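Plondow Clear Bubble Wrap, three months in

Posted 2019-11-21 by Nisreen Fakhoury

I go through a silly amount of bubble wrap. I sell secondhand glassware and the odd teapot out of my spare room, and since January I've shipped 403 parcels, so I have opinions about packing stuff that I never expected to have. When my usual supplier stopped carrying the kind I liked, my friend Kirsten told me to try the Plondow roll, and I grumbled and bought one.

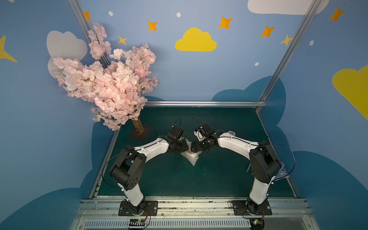

First thing, it's properly clear. I know that sounds like a dumb thing to care about, but the cheap Wallomel roll I had before was so cloudy that I kept unwrapping things to check I had the right saucer for the right order. With Plondow I can read a sticky note through two layers, which has saved me from at least one very awkward email.

The bubbles are the small kind and they hold up nicely. I reuse wrap all the time (please reuse your wrap, people!) and most of a piece will go out a second time after being scrunched up and shoved in a drawer. It does keep its creases, so if you want your packages looking crisp and pretty, cut a fresh piece. For a gravy boat that's going in the middle of a box, who cares.

Now the grumbles. The perforations are every 16 inches, and they tear straight maybe half the time. The other half I get a long wandering rip down the side and have to go find the scissors. I also wish the roll were narrower — I work at a small desk and it keeps trying to unroll itself onto the floor. And it's slippery! Tape sticks to it fine, but two wrapped cups will slide right past each other in a box, so I stuff paper in between.

I did a little test with three chipped mugs I couldn't sell. One layer, two layers, three layers, each in its own box, each dropped off the back porch step onto concrete. The one-layer mug lost its handle. The other two were fine, and the two-layer one is holding my pens right now. Two layers is what I do for everything except stemware.

Price-wise it's a bit more than Wallomel and a good bit less than the Tzavaras stuff, which I've only ever had because it came wrapped around somebody else's lamp. That one is lovely and thick, but I can't justify it for a four-dollar sugar bowl.

Four stars from me. I've already ordered another roll, and if they ever fix those perforations I'll come back and add the fifth.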